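Samedi 20 novembre 2021, journée portes ouvertes chez Cirolo

Bon, je vous avais promis un compte rendu, le voilà ! J'y suis allée avec ma sœur, qui refait sa cuisine et qui ne parle plus que de charnières et de tiroirs depuis le mois d'avril. On s'est garées derrière le bâtiment Dhillon (le parking devant était plein dès l'ouverture) et on a eu droit à un café et à un petit badge en carton.

La visite démarre par l'atelier de pliage, très bruyant, casque obligatoire. Notre guide, Jaanus Pärn, parle vite et adore l'inox, il nous a fait toucher trois finitions les yeux fermés. Je me suis trompée à chaque fois. Ensuite on passe dans l'espace froid, et là j'aurais pu rester l'après-midi entière, parce que je rêve d'un grand frigo à tiroirs depuis des années !
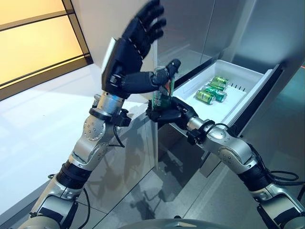 Ma sœur, elle, voulait surtout savoir si ces bacs blancs se lavent facilement. Réponse : on les sort, on les passe sous l'eau, on les remet. Chez moi les canettes finissent toujours au fond derrière la moutarde, alors un tiroir peu profond qu'on tire vers soi et où on voit tout d'un coup d'œil, je signe tout de suite. Le modèle Pronudero peut recevoir jusqu'à 6 tiroirs, paraît-il, mais il faut la place (et le budget, je n'ai pas osé insister).

Après ça, petit tour au showroom Ikus, de l'autre côté de la cour. Beaucoup de plans de travail, des éviers énormes, et une hotte qui m'arrivait au menton. J'ai trouvé l'éclairage un peu dur. Le buffet, par contre, très bien : tartelettes aux poireaux encore tièdes, j'en ai repris deux fois.

Côté pratique, l'entrée est gratuite mais il faut s'inscrire, les groupes partent toutes les 56 minutes (ne me demandez pas pourquoi 56) et prévoyez des chaussures fermées. On est reparties avec un catalogue de 100 pages que ma sœur a lu à voix haute pendant tout le trajet du retour.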